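Última atualização: 10 Feb 2026
Tempo de leitura: 2 min

Chamada de participantes: operação e registo de tarefas com dois braços, oficina partilhada da Rasunia

O projeto Estness procura 6 pessoas para operar, afinar e documentar uma célula de dois braços montada na oficina partilhada da Rasunia. A célula foi construída por membros da oficina, com peças impressas, servos de catálogo e estrutura aparafusada a uma bancada comum. O hardware está estável desde janeiro. Falta horas de operação e falta quem escreva os procedimentos.

A tarefa de base é a manipulação de têxteis: agarrar, levantar, dobrar e pousar toalhas pequenas sobre um pano de fundo azul. Os dois braços trabalham frente a frente e partilham a zona central da bancada.
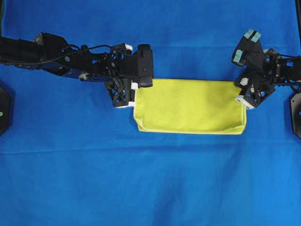

Os dois braços com a toalha dobrada, pinças junto aos cantos superiores.

Trabalho previsto

Cada participante faz sessões de teleoperação de 30 minutos, com pausa obrigatória entre sessões. O compromisso total é de 24 horas por pessoa, distribuídas conforme a disponibilidade da bancada. Em cada sessão regista-se a posição inicial do pano, o número de tentativas e o tipo de falha, quando existe. As falhas mais frequentes até agora são a pega de uma só camada em tecido dobrado e o escorregamento do canto durante a elevação. A folha de registo é da responsabilidade de Joelle Fakhoury, que também valida as sessões.

A afinação das pinças faz parte do programa. Inclui o alinhamento dos dedos, a regulação da força de fecho e a limpeza das superfícies de contacto – o cotão acumula-se depressa com microfibra.
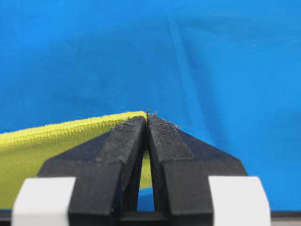
Pega em microfibra: o tecido fica preso entre as pontas dos dois dedos.

Há ainda 2 lugares, dentro do mesmo grupo, para quem queira dedicar parte das horas à mecânica: substituição de servos, passagem de cabos e reimpressão de dedos. Estes lugares são acompanhados por Dirk Hamann.

Perfil

Não se exige formação em robótica. Exige-se destreza manual, paciência para repetir a mesma operação e registos legíveis. Para os lugares de mecânica, é necessário saber usar chaves dinamométricas e multímetro. Noções de Python são úteis para ler os ficheiros de sessão.

O estado de partida usado nos ensaios é a toalha já dobrada em retângulo, com o lado comprido paralelo à linha dos braços.

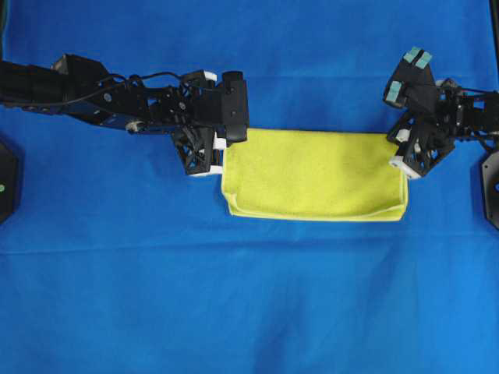 A partir daí o operador escolhe a ordem de pega, desde que a anote. Variações de dobra ou de orientação só entram depois de concluída a formação inicial, dada por Tetteh Addo na primeira visita.

Condições

Participação não remunerada. A oficina cobre o seguro, os consumíveis e a quota durante o período do projeto. Os participantes são creditados na documentação, salvo pedido em contrário.

Candidaturas

Enviar um parágrafo de apresentação e a disponibilidade semanal a Adom Nartey, na receção da oficina ou pelo formulário interno da Rasunia. Indicar se a candidatura é para operação ou para mecânica – é possível assinalar ambas.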